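Filing notebooks with hand-held grippers: tips for cleaner demos

Desk tidying looks easy until you record it. These notes are for anyone showing the task by hand with a pair of grippers, one in each hand.

Clear the job in your head before you start. Decide which notebook goes in which slot of the organizer and stick to it for the whole session. If you change the order halfway, start a new batch.

Stand a notebook up before you try to file it. Pinch it low on both sides and let the bottom edge rest on the desk while you get your grip. Keep the jaws off the spiral, where the wire snags and the cover twists.

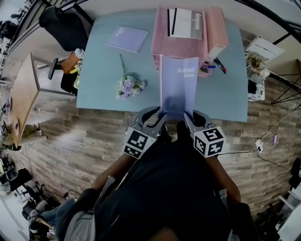 Move at half your normal speed, and close both jaws fully before lifting. A loose grip that happens to hold teaches the arm a loose grip. Pause for 2 seconds after each release.

Keep the marker cubes facing out. Turning your wrists inward hides the pattern, and the tracking drops. Wipe the cubes with a dry cloth if they pick up fingerprints.

Do the pens last. They roll, and chasing one across the desk ruins a good take.

Fifty clean takes are worth more to us than 2,000 sloppy ones. Delete the fumbles the same day, while you still remember which they were.

Rest your hands between batches. Eino Kuusisto at Akbridge stops after every 50 takes and sets the grippers down on a folded towel, which also keeps the jaw pads from getting scuffed.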